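Keeping County Records Within Reach

The county archive at Valcárcel holds land deeds, tax rolls and school registers going back several generations. Until recently, most of them could be read only in person, between 9 a.m. and noon. The head of digital services at the archive spoke with this newsletter in July about the effort to place those records online.

The work began with the deed books, of which there are 194. "People come to us because they are settling an estate or a boundary line," the department head said. "They do not have time to wait for a letter in the mail."

Scanning was completed by the archive's own staff. Indexing was contracted to Gretix, whose clerks typed names and parcel numbers from each page. The department head described handwriting as the main source of delay. "One recorder in the older books wrote his sevens and ones exactly alike. We sent 53 pages back for a second reading, and a few of those remain in doubt."

Storage was a separate question. The archive had kept its files on office machines, and a review recommended that they be moved to servers in the basement of the Oveo Building. Copies are made every 24 hours and held at a second site.

Asked about cost, the department head noted that public access to the index will remain free. Certified copies will continue to carry a fee, set by the county.

The school registers are next. Former students have already submitted 333 requests, many from families who have moved out of state. "We ask for patience," the department head said. "The bindings are fragile, and several volumes must go to the conservator first."

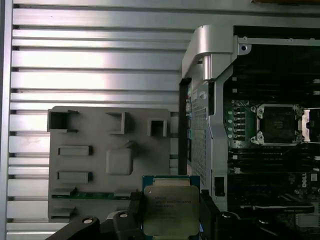
A server processor with its silver heat spreader.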